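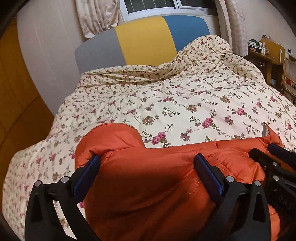

Minutes of the August meeting of the Lodcombe Hill Climb History Group, back room, 7:30 p.m. Attending were Elfriede Eberhard (chair), Jonas Ortner, Seraina Ammann and Gunnlaugur Bergmann, with Nadja Ruchti taking the minutes. The July minutes were approved after Jonas had the word "record" changed to "claimed record." The first item was the cover of the book. Seraina wants a strong color all over. The shade she has in mind is close to the glossy orange-red padding against the cream flowered quilt at the top of these minutes, with the title in plain black. Elfriede thought it would fade in a shop window. Gunnlaugur asked which shop. Color agreed, subject to a printed proof.

Printing. Covia has quoted for 2,000 copies. Jonas pointed out that the last book is still in boxes in his garage and asked who the buyers are supposed to be. Seraina said interest in the old hill climbs is growing. Asked how she knew, she mentioned letters. Gunnlaugur has seen two. Nadja to ask Covia for a price on a much smaller run before anyone signs anything.

Length. The draft is now 416 pages. Elfriede would like to lose most of chapter 8, which covers the Kutthorpe sprints and has very little to do with Lodcombe. Jonas objected, having written it. Left for next time.
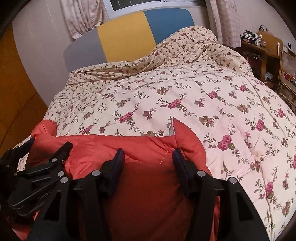
He did agree to take out the paragraph saying that Kutthorpe drew bigger crowds than any other sprint in the county. The only source is a program printed by the organizers before the event took place.

The Lukoševičius Special. Gunnlaugur reported on the car offered for the launch. The owner says it is the one that won its class on the hill. The chassis plate looks newer than the chassis, the engine is admitted to be a replacement, and the body was rebuilt from a photograph that the owner can't find. Seraina felt we were being ungenerous and that it sounds wonderful going up a hill. Gunnlaugur said so would a lot of cars. Agreed that it can come, and that the sign will say "built in the style of" unless the owner sends paperwork. Elfriede to write to him, politely.

Fastest time. The long argument over who first broke the minute was reopened and not settled. The newspaper and the club ledger disagree by more than 2 seconds, and the ledger entry is in different ink. Jonas wants both times printed, with a note. Carried, Seraina against.

Other business. The heater is still not working. Seraina proposed a launch dinner with a guest speaker; no cost was given, so no vote was taken.

Next meeting in September, same room, 7:30 p.m. Jonas to bring the ledger.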